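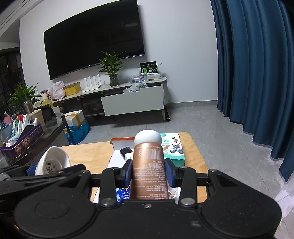 A brown bottle with a white lid over a living-room table, with a basket of medicine boxes on the side table behind.

Living-room medicine clear-out declared a success, but the sums are thin

By our consumer reporter
February 17, 2024

A home-tidying firm says it has cut the medicine clutter in Prendthorpe's living rooms "dramatically", after a six-week trial in which households were asked to empty their baskets, drawers and biscuit tins on to a table and decide what should stay.

Peda, which sells storage and tidying visits, released a four-page summary of the trial this week. It says 60 households took part and that 1077 items were sorted, labelled or taken away. It doesn't say how many of those items were medicines.

That matters more than it might seem. The trial was announced in September as a way of getting old tablets, creams and cough mixtures out of homes, and was given space on notice boards in the town on that basis. The summary uses the word "items" all the way through. Asked what counts as one, Peda said that anything found in or next to the place where a household keeps its medicines had been included. A thermos standing beside the basket would count. So would a plastic wrapper, if somebody picked it up and put it in the bin.

The firm accepted that the figure was "a broad measure" and said a fuller breakdown might follow.

There is a real problem somewhere under all this. Plenty of homes keep their medicines in the living room, in whatever container came to hand, close to where people sit and where they will remember to take them. The basket fills up. Boxes go in on top of older boxes. Then the overflow starts – a bottle on the side table, a packet by the television, something else in the drawer underneath it – and after a year or two the household owns three lots of the same thing and can't find any of them.

The usual advice from pharmacists is dull and costs nothing. Keep medicines in the packaging they came in, with the leaflet. Keep them cool, dry and out of the reach of children. Check the dates now and again, and take what has expired back to a pharmacy instead of flushing it or putting it in the household rubbish.

Peda's method, as set out in the summary, goes further. Everything is carried to one table. An open box is used for things that don't belong, such as chargers and small gadgets. Medicines are put back in the basket standing on end, so that the printed names face up, and anything in daily use goes into a separate tray. The tray is called the Ellora and is made for Peda.

Households in the trial were given an Ellora free of charge. Everyone else will be asked to buy one as part of a visit, and a visit costs £200.

Several of those who took part and spoke to this site were pleased with the result. One woman, who lives near the bus station and asked for her name to be left out, said she had found plasters she had been buying again every few months. "I liked having the table clear," she said. "I'd forgotten it was a nice table." She said she wouldn't have paid for it.

Another household, a couple with a teenage son, said their basket was as full as before. They had sorted it in an afternoon and put nearly everything back, because nearly everything was in date and in use. Their visit is recorded in the summary as completed. The summary has no column for baskets that needed nothing doing.

It is also hard to tell what has lasted. Peda's "after" figures were collected at the end of each visit, with the person who had done the sorting still in the room. No household was visited again. A tidy table at four in the afternoon is a pleasant thing, and most of us could manage one with a stranger helping, but the claim that clutter has been cut "dramatically" needs somebody to go back and look in a month or so.

Peda said follow-up visits would be "considered for the next stage". It would not say who would carry them out.

Labels have been a sore point too. The firm offers small stick-on labels for bottles and boxes whose print is hard to read, or is in a language that not everyone in the home can read. The idea is a decent one. Many families in Prendthorpe have medicines and supplements brought or sent from abroad, and a grandparent may know exactly what a bottle is while the rest of the house has no idea.

But the early batch of labels had room for one word and no more. Işık, the advice centre on the market square, which helps residents with forms, letters and translation, said it had seen bottles come through its door marked only "stomach" or "Dad". Staff there said they had asked Peda for a bigger label with space for the full name, the dose and the date, and had also asked that it should never be stuck over the printed text or the barcode. According to Işık, the bigger label was promised before Christmas and has not been seen yet.

Peda confirmed that the label was being redesigned. It disputed the word "promised".

Işık was also named in the firm's publicity as a partner. The centre said it had agreed to put leaflets on its front desk and had given some help with wording. It had no part in choosing the households, did not see the results before they came out, and has no view on whether anybody needs a tray. Its own advice on the subject fills one side of paper and is free to pick up during opening hours.

As for who was chosen, the summary says only that households "came forward". People who come forward for a tidying trial may well be people who were about to tidy up anyway. No comparison was made with homes that were simply handed the leaflet, and Peda said that this had never been the purpose.

What happened to the expired medicines is better documented, to the firm's credit. Residents were told to return these themselves to a pharmacy, and bags were provided. Visitors did not take tablets or bottles away. How many of the bags reached a pharmacy counter is not known. One resident said hers was still hanging on the back of the kitchen door.

The phrase "taken away" in the headline figure therefore refers to packaging, leaflets for products no longer in the house, and general odds and ends. Peda said this had been clear from the start. The line explaining it appears in small type on the last page of the summary.

The firm now wants to extend its visits to neighbouring towns and says it has a waiting list of about 200 people. It declined to say whether those on the list had been told the price. A web form for joining it, checked on Friday, asked for a name, an address and the number of rooms, and made no mention of a charge.

Anyone who would like to sort out a medicine basket in the meantime can do so with a clear table and a carrier bag. Pharmacists will look at anything that can't be identified, and will take back what is out of date. If a bottle has lost its label or has a label that no one at home can read, it is best left unused until it has been checked. The advice sheet from Işık says the same, in slightly larger print.

Peda's full figures have been requested. The firm said it would reply when its office reopens after the weekend.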